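2018-01-09

Budget time again. Quick post, then back to the spreadsheet.

So the plan for this year is a second cell for the PC work — CPU in, memory in, move on. Kamol Sriwong asked me last week what it would cost and I said something dumb like "the arm, plus some bits". Went home and added up the bits. The bits are the problem.

What I had on the first pass:

- the arm (quote from Metura, still haggling)
- gripper, with the sensor that mounts on it
- table, aluminum extrusion, same as we have now
- post and frame stuff
- one printed tray for the parts

Looks complete, right? It's not. Forgot cables. Forgot the cables LAST time too.

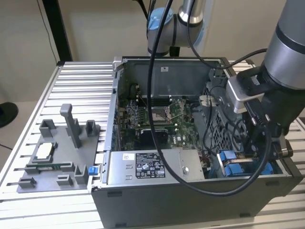 Cables are 683 dollars on the Wusolico quote, and that's before anybody adds a way to manage them. I want proper cable guides in this years budget. Put it on its own line so it can't get eaten by "misc". Everything gets eaten by misc.

Next thing, trays. We print ours and everyone treats them as free. They are not free. Somebody's time, plus every change in the parts means a new print, plus the ones that come out warped. I'm putting down 8 trays for the year. Kamol thinks that's too many. Kamol doesn't print them.

Also test computers! Old towers, used ones are fine, and we need more than one. Sockets are fragile and if the pins get bent you lose the afternoon. Srithong sells refurb desktops by the pallet but a pallet is way more than I have shelf for. Asking if they'll split one. No answer yet. 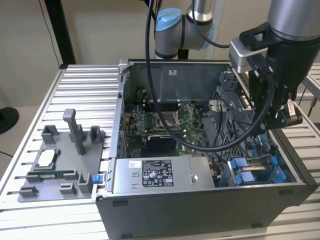

*CPU and what looks like the memory on the tray, socket open on the board.*

OK the arm. Two choices really.

1. Same model as now. We know it, spares are the same, nobody has to retrain.
2. The cheaper one from Gultel. Saves 2,000 up front. Different controller, different pendant, different everything.

I was all set on option 2 untill I wrote out the hours. Learning a new controller, redoing the mounting plate for the gripper, rewriting the pick routine for the tray. That eats the saving pretty quick and then I'm keeping two kinds of spares forever. So, same model. Probably. If Gultel throws in the training I might flip again.

Things I keep going back and forth on:

- buy a spare set of fingers now or wait? Now, I think. Lead times were awful last June.
- second sensor as a backup — nice to have, first thing to get cut
- bigger table. A tower on its side takes up a lot of room and the tray has to go next to it. Wish I'd gone one size up the first time.
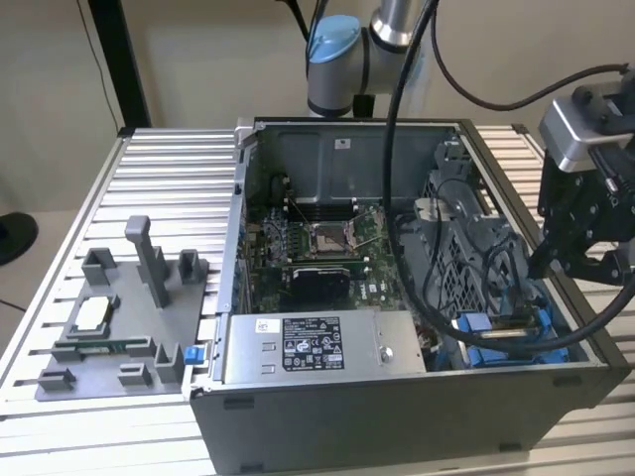
Table size is cheap to fix on paper and a pain to fix later, so it's going in. Extrusion is not where the money is anyway. I'd drop the backup sensor before I'd drop the extra table length.

One more for anyone else doing this: leave a line for installation, even if you're doing it yourself. Our first budget had zero there. Two of us did nothing else for days, and then got asked why the other project was late. Put the hours in. Worst case they get crossed out and at least someone had to look at them.

Still missing: shipping from Metura, a number for the frame posts, and whatever the electrician is going to charge for the extra outlet. Will update when the quotes come in. If you've bought cable guides you liked, leave a comment, I need a part number by the end of the month.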